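Section 4. First use of the ironer and pressing of flat linen

June
By Diane Gauthier

Before you start with this section, the Semden 1853 must already stand on its four feet and be level, as explained in Section 3. If the machine still rocks when you press on one corner with your hand, please go back and adjust the feet again. A roller which is not level will pull every cloth to one side, and no setting on the panel can correct it.

The section is written for flat pieces: tablecloths, napkins, pillowcases, sheets and tea towels. Shirts and other shaped clothes are treated in Section 6.

4.1 First heating

The roller leaves the workshop in Eltulport with a thin protective wax on the metal plate. It has to be burned away one time before any linen touches it.

1. Open a window in the room.
2. Remove the paper sleeve from the roller. Keep the sleeve if you plan to store the machine for the winter.
3. Connect the plug directly to the wall socket. Do not use an extension lead.
4. Turn the main switch to I. The green lamp comes on.
5. Set the heat dial to the third mark and leave the plate in the raised position.
6. Let the machine heat for 20 minutes. A light smell and a little smoke are normal during this time.
7. Turn the main switch to 0 and wait until the plate is fully cold.
8. Wipe the plate with a dry cotton rag. If the rag becomes brown, repeat with a clean one.

CAUTION: The plate stays hot for a long time after the green lamp goes off. The lamp shows only that the current is on. It does not tell you anything about the temperature.

Note: Older machines with the round dial have no third mark. On these, turn the dial until the arrow points to the word COTTON.

4.2 Filling the spray bottle

The machine has no steam of its own. Linen is damped by hand, with the bottle which you find in the accessories bag.

1. Unscrew the head of the bottle.
2. Pour in 200 ml of cold water. The line on the bottle shows the level.
3. If the water in your area is hard, use distilled water.
4. Screw the head on again and spray two or three times into the sink, until the mist is fine.

Do not put starch in this bottle. Starch dries inside the nozzle and the nozzle can't be opened for cleaning. For starch, please order the separate bottle from Bitar, with the wide nozzle.

4.3 Preparing the linen

The linen should be slightly damp, also in the middle. A cloth that has dried completely on the line can be sprayed, rolled up and left in a plastic bag for one hour. In our experience this gives a better result than spraying just before pressing, but both are possible.

Sort the pieces by heat before you begin. Start with those that need the lowest heat and finish with the highest. The plate heats up quickly and cools down slowly, so in the other order you will wait a lot.

 Mark 1: synthetic fabrics, and Fandosel mixed cloth
 Mark 2: thin cotton, cotton with polyester
 Mark 3: heavy cotton, linen

If you don't know the fabric, begin at mark 1 and test on a corner.

Take out all pins. Buttons on pillowcases are turned to the inside and fed in last. Zips must not go through the roller at all.

CAUTION: Never press a cloth that has stains of oil or candle wax. The heat fixes the stain in the cloth, and the rest of it goes to the roller cover and from there to your next cloth.

4.4 Pressing

1. Sit in front of the machine, with both feet on the floor. The pedal should be under your right foot without stretching the leg.
2. Place the damp linen at your left side, on a chair or in a basket.
3. Lay the first edge of the cloth on the roller, straight, and smooth it with flat hands from the centre to the sides.
4. Press the pedal half way. The plate comes down.
5. Press the pedal fully. The roller turns.
6. Guide the cloth with light hands. Do not pull. If a crease is coming, release the pedal to the half position, smooth the cloth, and continue.
7. When the last edge has passed, release the pedal completely. The plate lifts by itself.

Keep your fingers away from the gap between plate and roller. The finger guard stops the roller when it is touched, but it should not be used as a normal way to stop.

Use the full width of the roller. If you always press napkins in the centre, the cover gets thin there and remains thick at the ends – change the place from time to time.

Large tablecloths can be folded once in the length and pressed on both sides. For round ones, feed in the centre first and work to the border, turning the cloth a little after each pass. It takes some practice and the first one is seldom perfect.

Note: If the linen sticks to the plate, the heat is too high or there is soap left in the fabric. Rinse one piece again and try it. If it no longer sticks, the soap was the reason.

4.5 After pressing

Warm linen takes new creases very easily. Let each piece lie flat for some minutes before you fold it. A table covered with a second, clean cloth is good for this purpose. Take a cloth up by the fabric near its edge, and lay it down again without dragging it.

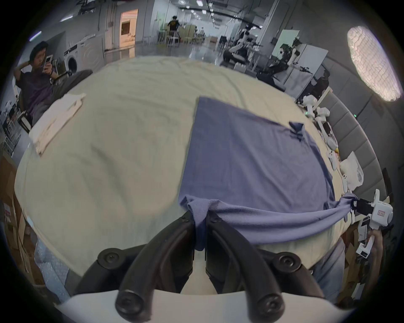

Fold napkins in thirds and sheets in quarters, and do not press down the folds with the hand if the linen will stay in the cupboard for long. Pieces which still feel damp should hang over a rail until the next day.

At the end of work, leave the plate raised. Clean the roller cover with a soft brush and replace it after 500 hours of use, or earlier if you see brown places. The order form for covers is in the back pocket of this manual.

Related sections
Section 3: Unpacking and levelling
Section 5: Changing the roller cover
Section 6: Shirts, aprons and shaped pieces
Section 9: Faults and what to do
Spare parts and accessories from Bitar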